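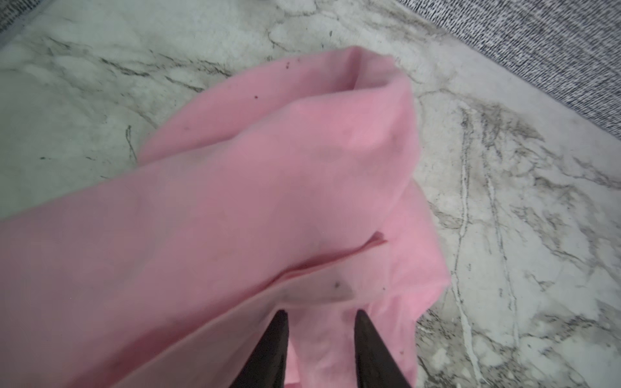
Mamta Kushwaha 觉得问题多半出在水上，跟洗衣液关系不大，她让我先别急着把手头这瓶扔掉，来这里问问再说。那我就把前前后后都讲一遍，可能有点啰嗦，请大家多担待。

我们家是入冬前搬到 Bestport 的，原来住的地方水很软，洗什么都不用操心。搬过来以后，棉的东西越洗越硬，毛巾擦脸像砂纸，枕套晒干了能自己立起来，小孩的睡衣领子把脖子都磨红了。颜色也发闷，浅色的尤其明显，粉的、淡黄的，洗过几回就像蒙了一层灰。我一开始以为是洗得不够干净，就多倒洗衣液，从一盖加到两盖，结果更糟，摸上去又硬又有点发黏。后来又买了柔顺剂，头一两次确实软了，可毛巾不怎么吸水了，擦完身上还是湿的，我先生意见很大。

家里的洗衣机是房东留下的 Skotstead 滚筒，有些年头了，说明书找不到，抽屉里三个格子我只会用中间那个。平时用四十度的混合程序，晾在北阳台，没有烘干机。水壶里倒是结了厚厚一层白的，隔不了几天就得刮。

想请教的是：已经洗硬了的棉布还有没有救？以后平常该怎么洗？有人推荐装软水机，可我们是租房子，实在不想动水管。另外白醋到底能不能用，我婆婆说能，楼下的阿姨说会把机器洗坏，我两边都不敢得罪。先谢谢各位了！
Babita Bhatia

Hammad Dhanial
Babita 你好，看你写的这些我特别有感触，我们家刚搬来那阵子也是这样，我太太差点把一柜子毛巾全送人。你水壶里的那层白就是水垢，同样的东西也会留在布里，再加上你多倒的洗衣液没漂干净，两样裹在一起，布就又硬又黏。所以我的看法是，水和洗衣液各占一半责任，Mamta 说得对，但也只对了一半，哈哈。

已经洗硬的，我建议先“脱”一遍。脱的意思是什么都不放，只用清水，挑最热的、布能受得了的温度空走一个程序。纯棉白毛巾可以用六十度，浅色的看洗标，拿不准就四十度。走到一半蹲下来往玻璃门里看看，要是清水里起了泡沫，那都是以前留下来的洗衣液。我头一回看见的时候吓了一跳，什么都没放，泡沫厚得像啤酒。有泡沫就再来一遍，直到没有为止，我家那批毛巾一共走了三遍。

脱完以后再泡。拿个大盆，10 升温水，放 50 克柠檬酸，搅化了再把东西放进去，泡一个钟头，中间翻两下。柠檬酸在卖烘焙材料的地方就有，比超市那种除垢剂便宜得多，买一大包能用很久，顺便把水壶也除了。泡完要好好漂清，再正常洗一次。深色的和印花的先找个不显眼的角试一下，真丝和羊毛千万别这么弄。还有一件要紧的事，柠檬酸和白醋都不能跟漂白水碰到一起，会出有毒的气体，盆和手套也要冲干净了再换用。

平时怎么洗，我说说我们家的做法，你参考着来：

洗衣液减下来，但别减得太狠。硬水本来就比软水费洗衣液，瓶子背面通常有一张小表，按硬水那一栏倒，用量杯量，别凭手感。
换成洗衣粉也可以试试，洗衣粉里一般带软水的成分，我们家洗毛巾和床单用粉，洗其他的用液。
桶别塞满。我以前总想一次洗完，后来老老实实分成两次，漂得干净多了。
加一次漂洗。老机器上通常有个小水滴或者水龙头的按钮，你找找看。
柔顺剂毛巾就别放了，它在毛圈上糊一层膜，你先生抱怨擦不干就是因为这个。

至于白醋，偶尔在抽屉最边上那个格子（放柔顺剂的）倒小半杯，我用了几年，机器没出过毛病，但每次都倒的话，橡胶圈确实可能老化得快些。你可以跟婆婆说能用，跟楼下阿姨说不常用，两位都高兴。

最后说晾。从机器里拿出来的时候，每一件都抓住两个角用力抖，抖得啪啪响的那种，毛圈和棉纤维站起来了，干了自然就软。别在暖气上烤，也别晒到干透发脆，还带一点点潮气的时候收进来叠，隔天再放柜子。北阳台冬天晾得慢，我家到了 December 都是挪到浴室里，开着排风晾一夜。

Naveen Dubey
直接买软水机，省事。

Neelam Kushwaha
Naveen，人家写了是租房呀。

我来补充几句，Hammad 写得很全了，我就讲他没提到的。第一是洗衣机本身，前任房客用过的滚筒，里头的加热管八成也是一层垢，门上的橡胶圈掰开看看，多半藏着一圈滑滑的东西。先拿湿抹布擦掉，再空桶放 2 大勺柠檬酸走一遍高温，之后隔一两个月做一回。机器不干净，前面那些功夫等于白费，我就吃过这个亏，毛巾泡得好好的，进去洗一回又有味道了。

第二，转速。我不知道你那台最高能到多少，薄的棉睡衣和枕套我只用 400 转，甩得太狠褶子压死了，晒干就是硬邦邦的一道一道。毛巾可以高一点，不然北阳台晾到猴年马月去。

第三，小孩脖子磨红的那几件，这几天先别穿了，把它们单独挑出来先处理。要是处理过了穿着还是红，就换一瓶不带香味的洗衣液看看，再不行还是带去给医生瞧一眼，别拖着。

颜色发灰的，我说句实话你别难过，水垢和残留造成的那层闷能回来不少，要是跟深色的混洗染上的，就很难了。我有一条淡黄的床单，来来回回泡了好几次，现在专门铺在猫窝里。

水有多硬可以打电话问自来水公司，一般会告诉你，问到以后倒洗衣液心里就有数了。

Babita Bhatia
谢谢两位，也谢谢 Naveen！我星期二晚上先拿毛巾试了清水那一步，真的有泡沫，第二遍少了一些，第三遍还没来得及走。小水滴的按钮也找到了，在最右边，我一直以为是童锁。柠檬酸明天去买，想再问一句，厨房用的亚麻擦碗布也能照棉的办法泡吗？

Hammad Dhanial
可以的，亚麻不怕这个，时间减半就行，漂完趁湿用手抻平了再晾。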